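July 2024, bench notes, bits and pieces

Sorting props for the table work. Green printed block with rope on the end, fine. Layer lines faint, good enough, no reprint. Ask Noémie re more rope, want 200 cm cut into lengths.
Sticks: rounded tip, a bit rough. Sand the spares, 40 left in the Jatik box.
Cubes stay on front table. Rear one needs a tidy, red bowl etc, Ingvar to sort were it all goes.

block + rope, stick, stick, cubes
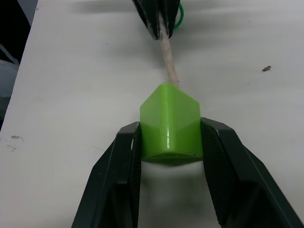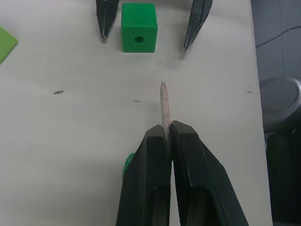
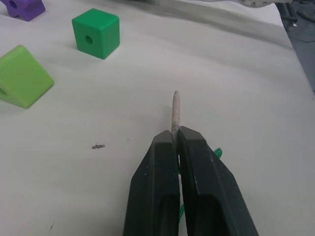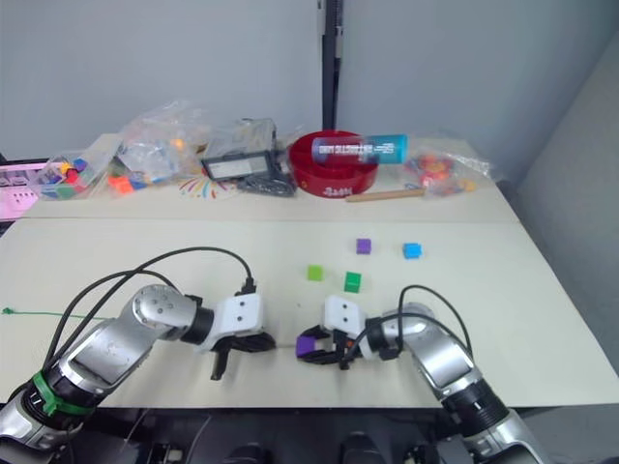 To do
Wipe tabletop, few specks
Label cube tub
Chase Barry for teh Le Goff order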